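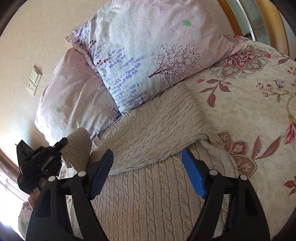 Home Docs Hardware Data Contact
Search this site Go

# Findlow hand-held gripper pair: setup and care

This README covers one machine, the Findlow pair used for the Bridcombe folding set. It goes with the recordings and should be read before the grippers are used again.

## What is in the set

- 658 recordings of clothing being handled on beds, chairs and tables
- Both grippers are hand-held, with a camera on each
- Garments include knitwear, which is the hardest on the finger pads

## Before a session

1. Wipe the blue pads with a damp lint-free cloth and let them dry. No alcohol — it hardens the texture.
2. Open and close each gripper 20 times. The two jaws should move together and stop at the same point.
3. Check the pivot caps by hand. A cap that turns freely needs a new clip underneath.
4. Run `check_width` with the jaws fully open, then fully closed. If the closed reading is over 2 mm, redo the zero.

## Pads

Pads come from Villaseñor in cut sheets. Change both pads on a gripper at the same time, even if one looks fine. We change them every 125 recordings, sooner on cable knits and anything with loose loops. Fibers collect at the lower edge of the pad and pull it away from the fingertip.

Old adhesive comes off with a plastic scraper. Do not use a blade on the fingertips.

## Known faults

- Left gripper, Zoltumau linkage: stiff closing after storage in a cold room. Warm it up indoors before zeroing.
- Width reading drifts if the trigger spring is seated wrong. Recordings made before the September spring change carry the flag `width_drift`.
- Lens smudges are easy to miss on pale fabric. Clean the lens when you clean the pads.

## Storage

Store with the jaws open and no load on the spring. The case foam is cut for the pair, left gripper on top.

Print this page | E-mail this page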